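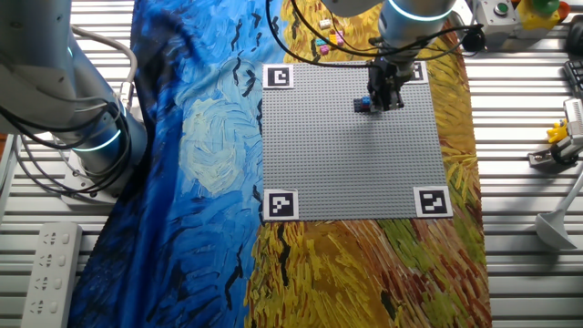
Grey baseplate on the Van Gogh-style cloth, spare bricks up on the yellow part

Search the boards
Posted Friday by Vergara

Do I really need to glue a LEGO baseplate down? A mate swears by it. Mine sits on a printed cloth and I don't see why it would wander off, but he says cloth is hopeless. I'm not convinced he has tried it.
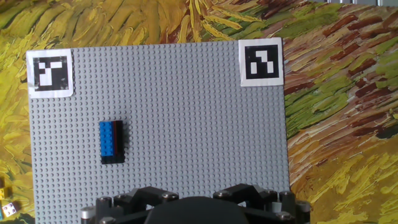 Brenura, December

Close-up of the blue and black bricks, with the bit of red showing between them. Could that red piece be why I get a gap, or is that another myth?

2 replies

Grilen
Don't glue it. I've never seen glue do anything for a plate except ruin it. Pull the cloth tight and tape the cloth to the table. As for the red, a thin piece won't make a gap if everything is pushed fully home. Take the bricks off and press them down again one at a time before you blame the colour.

Duseo
tape leaves marks, whatever people say. I've got over 200 bricks on mine and the weight holds it. no idea about the red

51 shares · 105 comments on this board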